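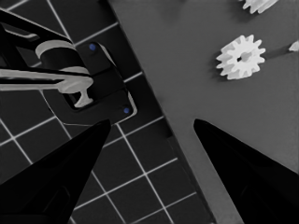
Sustivier Tenants' Association - Minutes, March meeting

Present: Nadja Brunner (chair), Luzius Riedl, Kilian Fuchs, Rahel Zürcher (minutes). Apologies from Silvan Reisinger. Started 7:10 p.m.

1. Last minutes
Approved. Luzius asked that "the manager promised" be changed to "the manager said." Changed.

2. Laundry room charges
Gwynne, the managing agent, wants to raise the monthly charge from 40 to 60 per household. Their letter blames energy prices. Kilian compared it with the last two bills and could not find the increase. Nadja has asked for the meter readings twice and received a brochure. No agreement to pay until the readings arrive.

3. Stairwell windows
Two quotes in. Plastis asks 165 per window, Cindelis 195. Plastis leaves out removal of the old frames, so the cheaper quote may well be the dearer one. Cindelis offers a "lifetime" guarantee. Luzius asked whose lifetime. Rahel to write to both for a full price with removal and painting included.
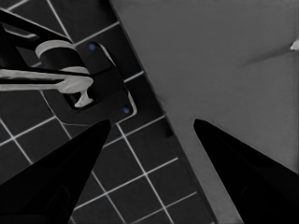

4. Bike storage
Gwynne says the new racks will be in "by spring." The same words are in last year's minutes. Kilian doubts that a reminder will do much but agreed to send one. Tagging of abandoned bikes put off again, as there is still no list of owners.

5. Quiet hours
One complaint about drilling after 9 p.m. on the third floor. The resident says it was a coffee grinder. Nadja will speak to both parties. Luzius does not think a second notice in the lobby will be read any more than the first one was.

6. Other business
Silvan sent a note proposing a shared online calendar for the courtyard. Kilian pointed out that the last one was used by two households. Held over until Silvan can attend.

Closed 8:35 p.m. Next meeting in the same room, at 7 p.m.
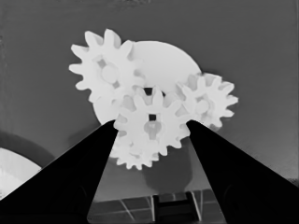
White gears against a gray wall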